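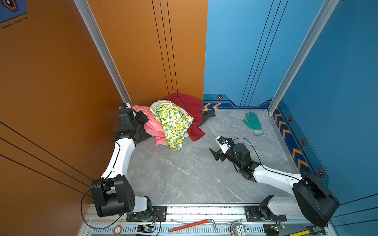
Cloths, Towels and Work Gloves: Frequently Asked Questions
Prarkthorpe Household Textiles
Last updated June 2020

Do I need to sort cloths before washing them?

Yes. Sort by color first and by fabric second. Reds, dark blues and blacks go in one load, pinks and mid-tones in another, and whites or creams on their own. Prints with a pale border, such as our lemon tea towel, belong with the light colors even if most of the print is yellow and green.

My red cloth bled onto other things. Is it faulty?

Probably not. The dark red in the Akora range gives up some dye in its first 2 washes. Wash it alone until the water runs clear. If it still bleeds after that, send us a note with the order number and we will replace it.

Can work gloves go in with the cloths?

No. Coated gloves shed grit and can snag a loose weave. Keep them apart from the pile and wash them by hand in lukewarm water. Press the water out with your palm – do not wring them – and dry them flat with the knit cuff open.

What about a glove that has lost its partner?

Keep it. Most of our gloves are sold in pairs only, but the Wosholm work glove can be ordered as a single left or right. Check the size printed on the cuff label before you order.

What temperature should I use?

Cotton and linen tea towels: 104°F. Microfiber: 86°F. Anything with printed lettering should be turned face in and washed cold, or the letters will crack sooner.

Can I use fabric softener?

Not on anything meant to dry dishes or wipe up spills. Softener leaves a film and the cloth stops absorbing. If you have already used it, run the load once more with detergent only and an extra rinse.

How do I fold a tea towel so it fits a standard drawer?

Lay it face down and smooth out the creases from the middle. Fold it in thirds lengthwise, then in half, then in half again. A Halász tea towel folded this way stands up on its edge, and a drawer 34 inches wide will hold nearly 42 of them in two rows.

Is it all right to leave clean laundry in a heap?

Overnight is fine if everything is fully dry. Damp items should be pulled out and hung, especially dark ones, as they tend to pick up a musty smell at the bottom of the pile.

Can I return an item after washing it?

Only if there is a fault in the stitching or the dye. Unwashed items can be returned with the band still on. Orders placed since March have a longer return window, shown on the packing slip.

Do you sell the lemon print by the yard?

No, only as finished tea towels and aprons.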